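2 May 2019

The folding set for Skernier passed 300 usable episodes this week, so I am writing down how we got there while I still remember the settings.

An episode is one garment, one operator, both arms, start pose to end pose. We log joint positions, gripper commands and the head camera, all stamped from the same clock. The first version of the logger stamped each stream on arrival, and the camera lagged the joints by a varying amount. I threw out 66 episodes over that. I tried to fix them by lining up the first motion in each stream, but the offset drifted during the episode and a single shift did not hold.

The operator drives the arms from a pair of small leader arms. The leaders have no force feedback, so pressing too hard on the table is the most common fault. I added a current limit on the wrist joints, which stops the press before the servo trips. It also shows up in the data as a flat spot in the command trace, and I have left those in.

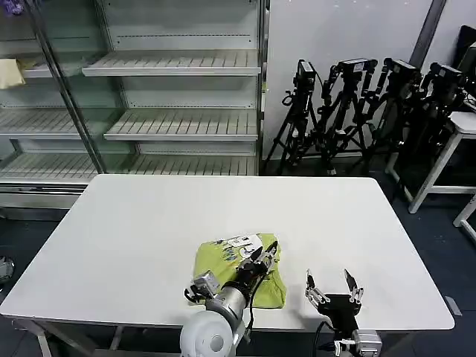 Start poses were the next problem. In the early sessions I laid every shirt out the same way, square to the table, and the policy trained on that data did well as long as I kept doing so. With the shirt turned a little it reached for where the hem used to be. Now the logger picks a rotation and an offset before each episode and prints them, and I place the garment to match by eye. Placement is off by a centimeter or two, and I don't correct for it.

We also record from partly folded states. A full fold takes a while, and most failures happen in the last third, when the cloth is thick and the fingers have to get under several layers. Of the current set, 133 episodes start from a half-done fold. They are short, and I can record them much faster than full ones. I weight them the same per frame, which may be wrong. El-Sayed, our training code, can weight by phase, but the phase labels are entered by hand and I have done very few of them.

Labeling of outcomes is kept simple: good, bad, or unsure. Good means the final shape is compact and no sleeve is hanging out. Bad episodes are kept in their own folder. Unsure ones are reviewed a day later on a larger screen, and most end up as bad.

Storage is fine so far. Raw video goes to the Drundotgate machine overnight, and the training copy is resized and cut to the active part of the episode. The cutting script looks for the first and last joint motion and adds half a second on each side. It fails when the operator rests a hand on a leader arm before starting.

Next on the list is a second type of garment, probably long sleeves, and a check of whether the random placement made the half-fold episodes less useful. I'll post the loss curves when the current run finishes.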